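The Humility of Small Statements

By Zuzana Rusnák

When a government speaks about a crisis in a country it does not border, it tends to speak at length. The statement issued after the Sidesthorpe talks ran to 80 paragraphs. Only 8 of them committed anyone to anything.
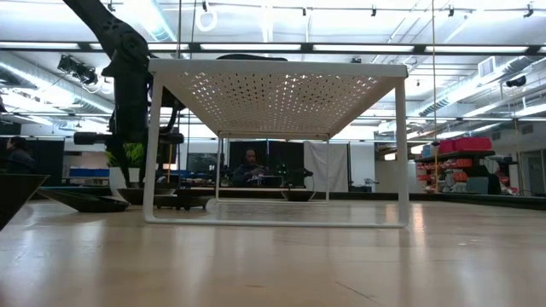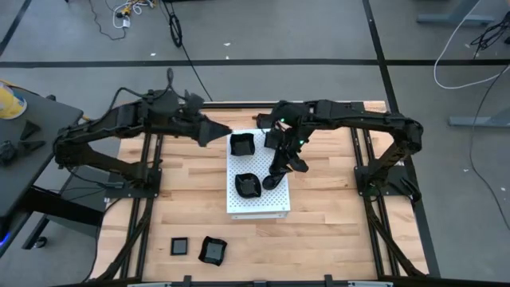
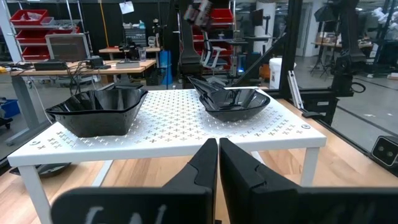 Page last modified: August 2020

The remaining paragraphs expressed concern. Concern has become the chief export of foreign ministries, and it is produced in such volume that its recipients have stopped reading it. Shufen Meng, who reviewed some 400 communiqués for the Erari Institute, found that the strongest language was regularly attached to the weakest measures. Her critics reply that words prepare the ground for action. They have yet to name the cases.

It is often said that silence would be worse, and that a great power which declines to comment has abandoned its role. This assumes that the role was wanted. Tuncay Uysal has argued in these pages that mediation in the Jia water dispute began to move only when the larger capitals lost interest and left the parties with a modest budget and a shared river. One may doubt parts of his account, as I do, and still accept the central point.

Ministries should publish fewer statements, and each should say what will be done, by whom, and at what cost. Where the answer is nothing, the statement should be withheld. Legislatures could require as much tomorrow, and the taxpayer would be spared a good deal of prose.

Recent essays
Sanctions and the Habit of Renewal, Deolinda Leitão
What the Jia Agreement Left Out, Tuncay Uysal
An Embassy of 50, Ye-seo Won

Contact the editors | Copyright Brotum Review | Back to top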